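Tray (container)

A tray is a shallow, open container with a flat or nearly flat bottom and some kind of raised edge, used to carry things, hold things, or keep things from rolling onto the floor. I've been adding to this article on and off for years and I still get mail about the word "shallow." My rule of thumb is that if you have to reach down into it, it's a bin. Killian Ferrand, who runs the boxes and bins article, puts the line somewhere else, and you can read his version over there.

Name

The English word is very old and is related to "tree," so the first trays were most likely cut from wood. In everyday speech we stretch it a lot – ice cube trays, paint trays, seed trays, the tray table on a plane (which has barely any edge at all!). I include all of them. Salvers I leave out, and so did Lorraine Parsons when she wrote the first draft of this page, mostly because people who collect salvers have a perfectly good article of their own.

Edges and corners

The edge is called the rim, lip, wall or gallery depending on who you ask. A gallery is the little fence you see on old tea trays, often with slots cut in it for the hands. Cafeteria trays have a low rolled rim that lets them stack. I worked in a college dining hall one November and we kept them in piles of 125, and I can tell you that a pile that tall leans. Rounded corners are easier to wipe out than square ones, and anybody who has picked dried oatmeal out of a square corner with a fork knows what I mean.

Materials

Wood, tin, brass, lacquered paper, glass fiber, molded pulp and plastic are all common. Papier-mâché trays were a huge fashion in the 1800s and a nice one can still be found at a flea market, usually with a chip in the rim. My own favorite is a painted tin one, 96 years old according to the seller in Rurkasham, with a rooster on it.

Shaped trays

A shaped tray follows the outline of what goes in it, or of the spot where it has to fit. Cutlery trays are the ones most of us own.

Black and navy trays on yellow, and a gray one holding cardboard boxes.
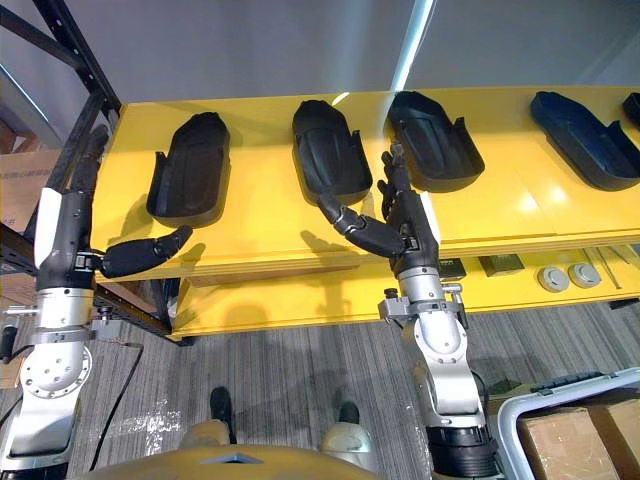
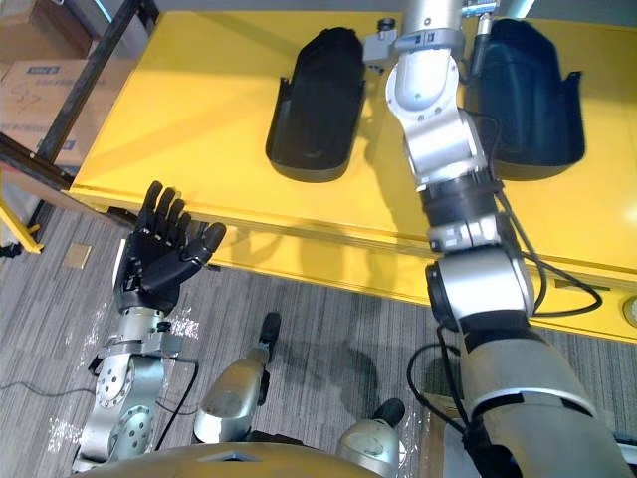
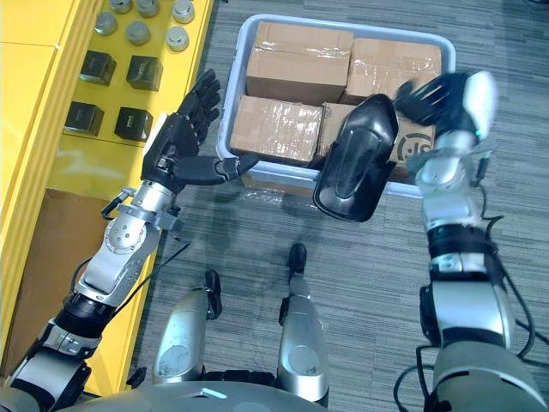

Boot trays are the kind I get asked about most, and I never know quite where to put them in this article. You leave one by the door in winter, it catches the slush, and by spring it has a crust of road salt that comes off with warm vinegar. Most of the ones in stores are plain rectangles, but a long tray with a rounded end, like the black ones on the yellow surface, has an outline closer to a boot sole, and I can never see that shape without thinking of my dad's hallway. He had a Vogler boot tray that outlived two front doors. Harsh Bhardwaj wrote to ask if a car floor mat with a high rim should count too. I say yes, on the same grounds – it's shallow and it catches slush – and I've added it to the list of related objects.

See also: Platter, Salver, Drip pan, Seed tray, Floor mat

Last edited 8 Apr 2018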